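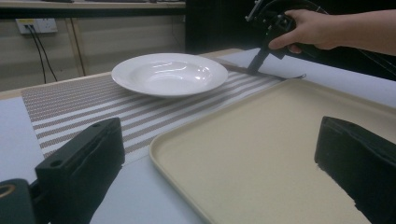

A soup plate on a striped woven placemat.

Rondstead Supper Wedding

A Rondstead supper wedding is a small evening wedding where the vows come between the soup and the main course. I've photographed 14 of them now, so I'm hardly neutral - I love these things!

The custom takes its name from Rondstead, where Idalina Seixas and her sister Fernanda hosted the first one in March, at a long table in the old Furnetti bakery (lovely windows, terrible parking). There were 16 guests. Everyone sits down together, couple included, and when the bowls are empty the two of them just stand up and get married right where they are. No aisle, no procession.

Photographers mostly work from a chair at the table, which took me 2 weddings to get used to. I shoot at ISO 3000 or so once the sun goes, and I never use flash during the vows.

A longer version, the Makhubela supper, adds toasts before the soup and can run very late.

Last edited Sep 14, 2023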